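Home / Products / Accounting Software / Kadlec Ledger / Fixed Asset Register

Kadlec Ledger Fixed Asset Register

Add-on module for Kadlec Ledger Standard and Kadlec Ledger Plus
Product code: KL-FAR
Availability: Download

Overview

The Fixed Asset Register keeps a record of every item of plant, furniture, vehicle and equipment your business owns, works out the depreciation, and posts the journal to the general ledger at the end of each period. It replaces the separate spreadsheet most small businesses keep for this job.

You enter an asset once, either from the purchase voucher or by hand. After that the module carries the opening value, the depreciation for the year and the closing written down value forward without re-keying.

What it does

Straight line and diminishing value methods, set per asset or per asset class
Part-year depreciation from the date first used
Low-value pool with its own rate
Additions, transfers between locations, and disposals
Profit or loss on disposal posted automatically
Separate book and tax registers, with a reconciliation report
Import from CSV
Attachments (invoice, warranty, photo) stored against the asset card

Setting up asset classes

Go to Ledger > Assets > Classes and press New. Each class needs a name, a cost account, an accumulated depreciation account and a depreciation expense account. If you leave the expense account blank the module uses the default from Company Settings. Nine classes are supplied with the module and you can rename or delete any that have no assets in them.

Pick the method and the rate on the second tab. Changing the rate later only affects periods that have not been closed. Closed periods have to be reopened by a user with Supervisor rights. 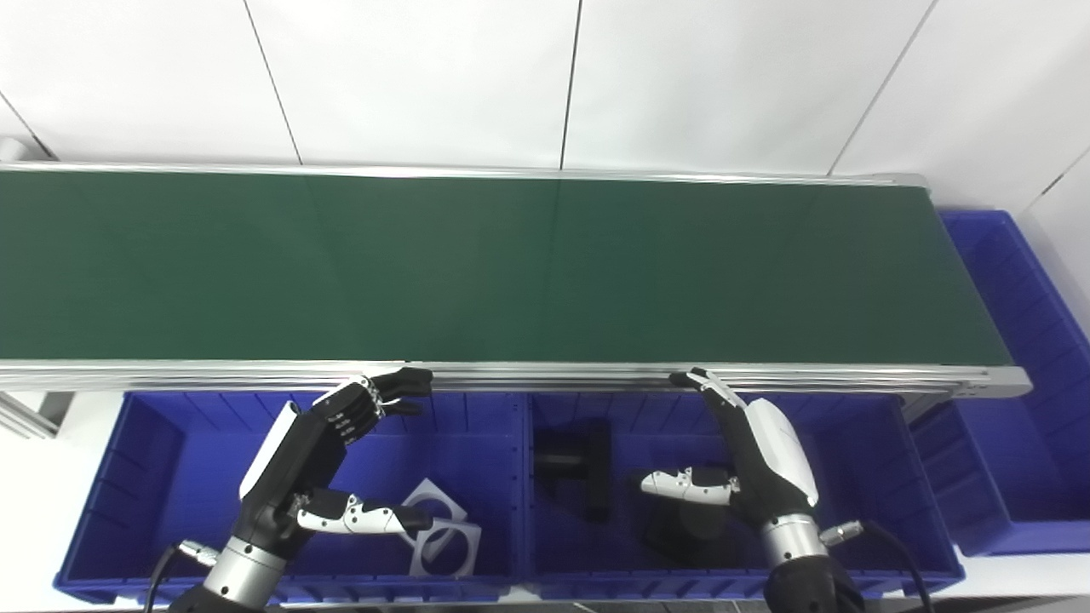

Parent and component assets are handled on the Structure tab of the asset card. Use this when one purchase is made up of pieces that will wear out at different times, or that you want to be able to write off separately. A conveyor is a good case: the frame and aluminium side rails can sit on the parent card with a long effective life, and the green belt can be a component with a shorter one. When the belt is replaced, dispose of the component and add a new one under the same parent. The cost of the parent is not touched, and the history of both belts stays on file. Components take their location and cost centre from the parent unless you override them.

Entering an asset from a purchase

1. Enter the supplier invoice as a normal purchase voucher.
2. On the line for the asset, choose an account flagged as Fixed Asset Cost.
3. Press F7. The asset card opens with the supplier, date and GST-exclusive amount filled in.
4. Choose the class, check the date first used, and save.

If one line covers several identical items, type the quantity and tick Split. The module makes a separate card for each, numbered in sequence.

Worked figure

A label printer is bought for $3,616 excluding GST. Depreciation to date is $718, so the written down value is $2,898. If it is sold for that amount there is no profit or loss and only the cost and accumulated depreciation lines are cleared. If it is sold for less, the difference goes to the Loss on Disposal account named on the class.

Reports

Asset Schedule, Depreciation Forecast, Additions and Disposals, Book to Tax Reconciliation, and Location List. All reports can be saved as PDF or CSV. The Location List has a blank column for ticking items off during a stocktake.

Requirements

Kadlec Ledger Standard or Plus, version 9 or later. The module will not run with Kadlec Ledger Starter. Users moving from Gradia Books can import their asset list using the Gradia template on the Downloads page. Opening accumulated depreciation must be entered as a positive number in the template.

Price

$121 per company file, one-off, including GST. Accountants holding a practice licence can use the module on client files at no extra charge.

Customer comments

"We had the plant list in a spreadsheet with broken formulas. The import took an afternoon, mostly fixing dates." Rekha Kamath, Drillinton

"Does what we need. I would like to see the forecast report broken up by cost centre." Stuart Oakley

Reply from Kadlec support: Hi Stuart, cost centre grouping was added in the December update. Open the report, press Options and choose Group By. Ji-hoon Yang

Support

Email support is included. For help with setting up opening balances, ask for So-yul Bang in the Ledger team and send a backup of your company file with the request.

Page last updated December 17, 2021

Related products: Payroll Link, Job Costing, Bank Feed Connector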